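Ticket: Shared recipe binder prints page 2 before page 1, and sometimes only page 2
Opened: February 2, 2019
Product: Istura desktop, home license
Printer: Hudec all-in-one, the beige one
Status: Closed by submitter, under mild protest

Original report

I keep a family recipe collection in Istura. It holds all the marmalade, the chutneys, and the orange salad that everyone claims to like. When I print any recipe longer than a page, the second page comes out first. This would be a small matter of shuffling paper, except that on long recipes the first page often fails to come out at all. I now own a handsome stack of sheets that begin with "and stir until it does."

Steps to reproduce: open a recipe, press Print, wait, receive the end of a recipe.

Expected: the beginning of a recipe.

Things I tried before writing, so that you don't have to ask: restarted the program, restarted the computer, restarted the printer, cleaned the glass on the scanner (unrelated, but it was filthy), and read the manual, which has a lovely chapter on binder colors.

Reply from support

Thank you for contacting Istura. Please restart the program, the computer and the printer. If the problem continues, please let us know which version you are using.

Submitter

The problem continues. Version 5, according to the About box. The splash screen says something else, but it only stays up long enough to be smug.

Reply from support

Thank you. Please go to Print, then Layout, and confirm that "Reverse order" is unchecked.

Submitter

It is unchecked. I checked it, to see what would happen, and page 2 still came out first. I unchecked it again. I've come to think of the box as ornamental.

Reply from support

Please print a test page from the Hudec control panel and tell us whether it prints correctly.

Submitter

It prints perfectly. It is also one page long, so it was never going to have trouble with the order. I then printed a five-page letter from my word processor and got five pages, in order, with a picture of a parrot at the bottom that I had forgotten was in there. The printer is in the clear.

Reply from support

We have passed your ticket to the layout team. Could you attach one of the recipes as an exported file? Please also tell us whether the recipe contains pictures.

Submitter

Attached: Orange Salad, exported. Yes, it contains a picture. So do most of them.

I also ran a little experiment. With the picture removed, the recipe prints both pages, in order. With the picture put back, page 2 comes first and page 1 goes wherever page 1 goes. With the picture moved to the end of the recipe, everything prints but the ingredient list is in a typeface I have never installed and would not choose.

For completeness, this is the picture as it sits in the file, exported at full size:

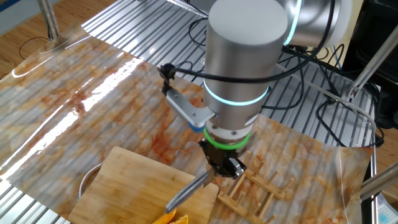 The export took 15 minutes, during which the progress bar went to the end, thought it over, and went back. I don't know if that's a separate bug or part of this one. If it's separate, please don't make me open another ticket. The form asks for my license number on every screen, and the license number is printed on the inside of a box I keep in the attic.

Reply from support

Thank you, this is very helpful. The layout team has reproduced the problem. When a picture is placed before the ingredient list and is larger than the page margins, the program holds page 1 back until the picture has been resized, and sends page 2 on ahead. If the resize takes too long, page 1 is dropped. A fix is planned for March.

In the meantime, please use Picture, then Shrink to Margins, before printing. You may also wish to turn off the Brisemari font pack, which replaces typefaces when a picture is the last item.

Submitter

Shrink to Margins works. Turning off Brisemari also works, and the ingredient list is legible again. I did not know I had a Brisemari font pack. It seems to have come along with the Jiklow label maker, which I installed for the jam jars and which has yet to print a label the same size as the label.

I printed the whole binder this afternoon. Every recipe starts at the start. One did come out upside down — the plum chutney — but I had loaded the paper that way and I'm prepared to let it go.

Closing this one. I've left the Reverse order box unchecked, out of respect.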